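Takeout Counter Packing, Grudia set
README

Contents

1. What is in the set
2. The items
3. The packing order
4. How the notes were written
5. Folder layout
6. Known problems
7. Splits and suggested use
8. Contact and changes

1. What is in the set

The Grudia set covers one small job: getting a takeout order off the counter and into a paper bag. It has 2,738 stills of counters at different stages of packing, each with a short text note. The notes say which items are out, which are open or closed, and where the bag is. They were written for people working on object naming, counter layout and order checking.

The set grew out of an older one, Rundus, which was all plates and trays for eating in. People who used Rundus kept asking for cups with lids, carriers and bags, and we had almost none. Grudia has only takeout goods. The two sets share a naming list as far as the items overlap, so a fork is called the same thing in both.

No food or drink was used. Cups and containers were packed empty or with a folded paper towel inside for weight. If you need liquids, spills or steam, this set will not help you.

2. The items

Everything came from ordinary catering stock. Modupe Haruna did the buying and kept the item sheet, which is in the docs folder as items.csv. The main groups are:

Paper bags. Flat-bottomed bags with looped handles, in several colors. Bags are delivered flat and are opened by hand before a session. They do not all open the same way. Some stand square and some lean, and we left them as they were.

Cups. Paper cups, most of them colored on the outside and pale inside. A cup may be open or lidded. An open cup has its own entry in the notes even when a lid is lying next to it.

Lids. Flat plastic lids. A lid on a cup is noted as part of the cup. A lid on the counter is noted as a separate item.

Carriers. Molded-pulp cup carriers. These get soft at the corners after repeated use, and we replaced them when a cup would no longer sit upright.

Utensils and straws. Many of these are in paper wrappers. They were kept in a holder until needed.

Packaged goods. Small packets and boxes that go in beside the drinks. Printing on them was never transcribed.

Napkins and containers. Napkins in short stacks, and clear or pulp containers with hinged tops. Napkins show up less than we wanted. See section 6.

Spare stock was stored in a Giltent bin under the counter and is not part of the notes, even where a corner of the bin shows.

3. The packing order

Each order came from a slip. A slip lists two drinks at most, up to three packaged goods and a utensil count. There are 60 slips, written by Ifeoma Edet, who had worked a lunch counter and wrote them the way tickets came through there. They are in the slips folder as plain text.

The usual order of work is:

Open the bag and stand it to one side.
Set out the cups.
Put lids on the cups and press down around the rim.
Seat the lidded cups in the carrier.
Put the flat, heavy goods in the bottom of the bag.
Put the carrier in on top, or beside them if the bag is wide.
Add wrapped utensils and napkins last.
Fold or close the top if the slip asks for it.

This order was a guide only. Many counters have the bag open before the cups have their lids, and on others the packets go in first. We did not drop sessions for going out of order. Where a slip says "no carrier," the carrier stays off the counter or is pushed to the back.

Two rules were firm. A cup never goes in the bag without a lid, and nothing is stacked on a lid.

4. How the notes were written

Notes were written by Suleiman Balogun and Kayode Tamuno, each working from the stills alone without the slip. We did it that way so that the notes would record what can be seen and leave out what the order called for. A packet that the slip lists but that is hidden behind a cup is not in the note.

A note has four fields:

items: a plain list, left to right where possible
state: open, closed, lidded, flat, standing, or unclear
place: left, right, front, back, or in relation to a named item
remarks: free text, often blank

Colors are given in everyday words. If a color falls between two names, both are used, with the stronger one last. "Blue-gray" means mostly gray. "Orange and white" means two separate colors on one item.
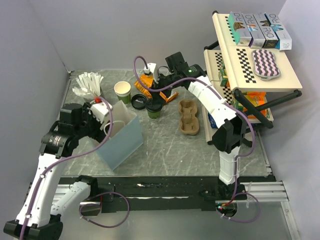
Wrapped utensils and wrapped straws are often impossible to tell apart once they are bunched together. The rule is to write "utensils or straws, wrapped" and go no further. Early notes used "straws" for all of these and were redone. If you find one we missed, please report it.

The same goes for packaging that is partly covered. When two pieces show on either side of something else, the note calls them "portions" and does not say whether they belong to one packet or two. Anyone counting packets should leave these stills out.

5. Folder layout

stills/ the pictures, one folder per session
notes/ one text file per still, same base name
slips/ the order slips
docs/ items.csv, naming list, this README
splits/ train.txt, check.txt, held.txt

Text files are plain UTF-8. A still with no matching note is an error.

6. Known problems

Open bags are over-represented. Closing a bag takes a moment and leaving it open takes the rest of the session, so there are few stills with the top folded.

Napkins are scarce. Most slips forgot to ask for them. Ifeoma added them to the last 20 slips, which helped a little.

"Unclear" in the state field is used unevenly. Suleiman used it whenever a rim was hidden. Kayode used it only when the whole item was in doubt. We went back over the cups and made those consistent, but not the containers.

Dark lids against dark objects are sometimes missed. A lid lying flat is easy to catch on a pale counter and much harder beside another black item.

Bag handles were at first noted as separate items. They are now part of the bag. A few old notes still list "handle" on its own line, and these can be ignored.

7. Splits and suggested use

Splits are made by session, so stills from one session never fall on both sides. The held split has slips that do not appear anywhere else. Please do not tune on it.

The set is suited to naming items, telling open from lidded cups, and checking a counter against a slip. It is a poor fit for reading print, estimating how full a bag is, or judging whether a lid is pressed down all the way. A lid can look seated and still be loose on one side, and the notes do not try to say which.

8. Contact and changes

Nkechi Onuoha looks after the set. Send corrections with the session folder, the still name and the line you think is wrong. Corrections to single notes go in as they arrive. Changes to the naming list are held and made together, with the next batch planned for June.

Changes so far:

Version 2: wrapped utensils and straws renamed, handles merged into bags, held split added.
Version 1: first release, shared with the Aliyu group only.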